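Las máquinas recogen la basura de la cama, pero despacio

PAEWAI, 5 de julio de 2020. Recoger un envoltorio de encima de una cama sigue siendo una tarea difícil para una máquina. Es la conclusión principal de un informe que ha presentado la empresa Vulport, dedicada a la automatización de tareas domésticas, tras un periodo de ensayos en viviendas y en el almacén de un comercio de la localidad.

El documento recoge 1.153 intentos repartidos entre tareas de dormitorio, cocina y trastienda. En 187 de ellos el objeto no llegó a levantarse o se cayó antes de alcanzar el cubo, la caja o el estante que le correspondía. La mayor parte de esos fallos se produjo con objetos blandos: envoltorios abiertos, pañuelos de papel, calcetines y bolsas de plástico vacías.

"Una taza se agarra siempre igual. Un papel arrugado no tiene la misma forma dos veces", explicó Yuto Kawaguchi, responsable técnico de los ensayos. Según Kawaguchi, las superficies textiles complican todavía más el trabajo. Una manta tejida cede cuando los dedos de la pinza se apoyan en ella y, si tiene dibujos o letras, el sistema de visión confunde a veces un motivo de la tela con un objeto que hay que retirar.

Para preparar los ensayos, el equipo grabó primero a personas que hacían las mismas tareas con una pinza de mano equipada con cámara. Las grabaciones se usan después para que el brazo aprenda el movimiento. Vulport sostiene que este método permite reunir material en casas normales, con camas sin hacer del todo y cables por el suelo, sin tener que trasladar un robot completo a cada domicilio.

Jovita Cisneros cedió su piso durante cinco días. Contó que las sesiones eran repetitivas y que lo más pesado fue volver a ensuciar. "Lo colocaban, lo recogían y otra vez al mismo sitio. Yo pensaba que vendrían con un robot que pasaría la fregona, y lo que hacían era coger papeles", dijo. También pidió que no se grabara en el baño ni en la habitación de su madre, condición que figura en el acuerdo que firmó con la empresa.

La parte comercial de las pruebas se hizo en Foltell, un establecimiento de menaje y ropa de casa. Allí el brazo tuvo que devolver artículos a su estante, retirar embalajes vacíos y separar cartón de plástico. Con las cajas rígidas el resultado fue bueno. Con el film que envuelve los juegos de sábanas, el encargado de la tienda, Bhupendra Shukla, vio pocas ventajas.

"Uno de mis empleados deja limpia la mesa de trabajo en lo que el brazo retira la primera bolsa", afirmó Shukla. El encargado añadió que no descarta usar el sistema fuera del horario de apertura, cuando la velocidad importa menos, pero que de momento tendría que quedarse alguien a vigilarlo y eso anula el ahorro.

El informe da la razón a Shukla en ese punto. El tiempo medio para levantar un objeto blando y soltarlo en el recipiente fue de 10 segundos, sin contar las ocasiones en que hubo que repetir el agarre. Los autores reconocen que el dato procede de situaciones con uno o dos objetos a la vista y que no debe trasladarse a una habitación desordenada.

Hay otro problema que el documento trata con cierto detalle, el de decidir qué es basura. Un envase de helado abierto no ofrece muchas dudas a una persona. El programa, llamado Cinutness, acierta casi siempre con los envases vacíos y de color vivo, pero duda con los que todavía tienen algo dentro, con los recibos y con el papel que está pegado o enganchado a otra cosa. En esos casos está configurado para no tocar nada y avisar.

Tayla Whitelaw, que coordina un servicio de ayuda a domicilio en Paewai y asistió a una de las demostraciones, considera acertada esa prudencia. Muchas de las personas a las que atiende su servicio dejan sobre la cama o la mesilla papeles que parecen para tirar y que no lo son, como una cita médica apuntada en el reverso de un envoltorio. "Si la máquina se lo lleva, el disgusto es grande. Prefiero que pregunte", señaló.

Whitelaw indicó además que la recogida de objetos pequeños sería útil para quienes no pueden agacharse, siempre que el aparato trabajara también en el suelo y debajo de los muebles. Esa zona quedó fuera de los ensayos. Tampoco se probaron tareas como hacer la cama, doblar ropa o cambiar fundas de almohada, que la empresa sitúa en una fase posterior a la que no ha puesto fecha.

Hamish McAlister, director de Vulport, evitó hablar de un producto para la venta. Dijo que el objetivo de esta etapa era saber en qué tareas merece la pena seguir y en cuáles no. Entre las primeras citó el vaciado de cestas, la retirada de envases en la cocina y la reposición de cajas en tienda. Entre las segundas, por ahora, la separación de residuos mezclados y todo lo que obligue a despegar un papel de una tela.

McAlister admitió que la comparación con una persona sigue siendo desfavorable en casi todo. "En una casa hay que hacer cien cosas distintas y nosotros hacemos unas pocas", manifestó. Preguntado por el efecto sobre el empleo en el comercio, respondió que con los tiempos actuales ningún puesto de trabajo puede sustituirse por el sistema y que la empresa no ha ofrecido el brazo a ninguna cadena.

El coste no aparece en el informe. Fuentes de la compañía se limitaron a señalar que el brazo utilizado es un equipo industrial ligero y que su precio queda lejos del de un electrodoméstico.

La siguiente ronda de pruebas está prevista para noviembre, de nuevo en Paewai. Se repetirán las tareas de dormitorio con unos dedos más finos y se incorporarán colchas y edredones de distinto grosor. Foltell ha confirmado que volverá a ceder su trastienda, con la condición de que los ensayos se hagan a puerta cerrada.

Vulport busca también viviendas para las grabaciones con pinza de mano. Los interesados deben ser mayores de edad y disponer al menos de un dormitorio y una cocina en uso. La empresa se compromete a borrar las imágenes en las que aparezcan documentos personales o fotografías familiares, y los participantes podrán retirar su consentimiento en cualquier momento antes de que termine la ronda. 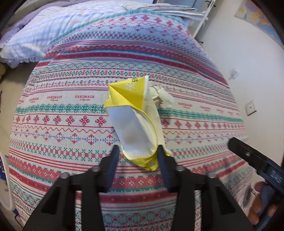
Las solicitudes se atenderán por orden de llegada, y los hogares que ya participaron en la primera ronda podrán inscribirse de nuevo.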